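Cunholm Two-Door Fridge, Brushed Grey

We get asked for this one more than anything else in the kitchen range, usually by people doing up a rental or a granny flat who want something that looks tidy and doesn't turn into a whole project. So I've finally sat down and given it a proper page of its own, with the things customers ring up about (and a few they ought to ring up about but don't!).

It's the Cunholm upright in the brushed grey finish. Fridge up top, freezer down below, which is the way I'd have it every time. You're in the fridge twenty times a day and in the freezer once, maybe twice if there's ice cream, and after years of crouching on the lino hunting for half a lemon I won't go back.

The finish

It's a soft, matte sort of grey and it sits quietly next to a white bench. In a small kitchen that matters more than people expect, because a tall fridge is the biggest thing in the room and a very shiny one gives you the window, the light fitting and your own dressing gown back at you all morning. With the Cunholm you get a hazy glow and that's about it. It will pick up finger marks. All the metal-look doors do, and if you've got kids or a household of midnight snackers you'll be wiping it down. Warm water, a drop of dish soap, a soft cloth, and follow the grain up and down. Please don't use the scourer, and please don't use the orange spray that Osvaldo Lopes swore by until he'd done his whole top door with it.

Fitting it in

The floor model is set up in our little display kitchen, hard up against the wall at the end of the bench, the way most people seem to want it at home.

Have a measure before you order, and measure the hallway and the back door while you've got the tape out. Check the skirting board too. Skirting is the thing that catches everyone: the wall is wide enough, the bench is wide enough, and then down at floor level you've lost just enough to make the whole thing sit crooked. The feet wind up and down, so a sloping floor isn't a worry, and you want it leaning back the tiniest bit so the doors swing closed by themselves.

Think about which way the doors open as well. They can be rehung to go the other way, and we'll do that in the workshop before delivery for no extra charge if you tell us at the time of ordering. Once it's in your kitchen it's a fiddlier job and we do have to charge for the visit.

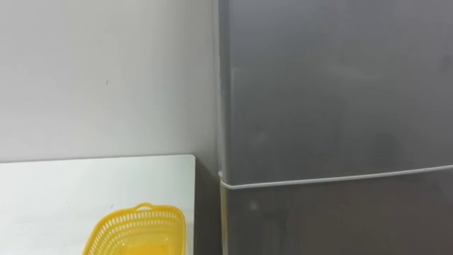

Maiara Marinho wrote to us after hers had been in for a couple of months to say that she'd worried the grey would be gloomy in a kitchen with one small window, and that it had ended up the part she liked best, though she did wish she'd asked for the doors to be swapped over before it came up the stairs. We've since gone out and changed them for her.

Looking after the seals

Wipe the door seals every few weeks, especially the one along the bottom of the fridge door where the crumbs end up. If a seal goes stiff or starts to gape, give us a call. We keep spares on the shelf and they push in by hand.

Price and delivery

The Cunholm is $2000, and a deposit of $300 holds one for you. Local delivery is included, and we'll take the old fridge away on the same trip if it's emptied and switched off. Stairs are fine, just warn us. If the budget won't stretch, ask about the Arnum bar fridge at $800, a good honest little thing for a studio or a shed.

Cordeiro Kitchen & Home | Ask for Lindalva at the front counter | © Cordeiro, all rights reserved | Back to top

We use cookies to remember your cart and see which pages get visited. By continuing to browse you agree to our use of cookies. Accept | Manage settings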